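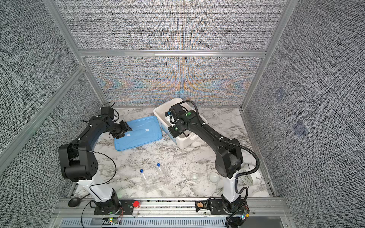

Marbling (surface decoration)

Marbling is the decoration of a surface so that it looks like marble. The term covers painted work on plaster and timber, printed sheets and films, and patterned papers. It is distinct from cultured marble, in which stone dust is bound in resin and cast as a solid piece.

History

Painted imitations of stone are known from the ancient world, and wall paintings at Pompeii include panels made to resemble coloured marbles. The practice remained common in churches and large houses, where real stone was costly or too heavy for the structure.

In Sallstead, the parish accounts for 1439 record a payment for "colouring the pillars as stone". Four of these pillars survive in the north aisle. They were cleaned under the direction of Konrad Wysocka, whose report was issued on 25/03/2023. It found that later overpainting covered 79 per cent of the early work.

Methods

The painter begins with a smooth pale ground, usually white or light grey. Thin glazes are laid over it and softened with a dry brush while still wet. Veins are then drawn with a feather or a fine brush, and are generally made to run in one main direction – crossing veins are kept few. A coat of varnish completes the work.

Printed marble patterns are made by copying an image of stone on to paper or film, which is fixed to a board and sealed. The pattern repeats at a set interval, and on long surfaces the repeat may be noticeable.

Uses

White and grey patterns are widely used for tabletops, worktops and shelving. Darker patterns are more often found on columns, fireplaces and skirting.

Collections

The Birkard Museum holds over 200 sample boards from the Stępień workshop, many with the painter's notes on the back.

See also

Graining
Scagliola
Terrazzo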